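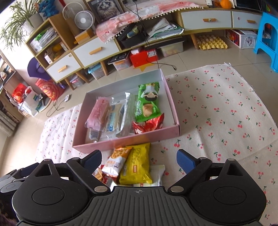
Ansel Zamora wrote:
> Is anybody else doing snack boxes for the Hesthorpe swap? My last one
> was 7 bags of chips and they all got crushed. How do you pack yours?

Hi Ansel and all,

Yes, I'm in again! I use a shallow cardboard box (pink this year, couldn't resist) and lay the long packages in flat, lengthwise, before anything else. Chips go in near the end so they ride on top -- the green bag with the cartoon guy on it is my nephew's pick, so it's going in no matter what. Big bags I leave till I see what room I've got, and the little cookie packets are great for plugging gaps.

I spread everything out on my cherry-print cloth first and swap stuff around till the lid will close. Takes me forever, but I love it.

Are we mailing by Sunday, or is it the one after?

Marcy in Drurnorton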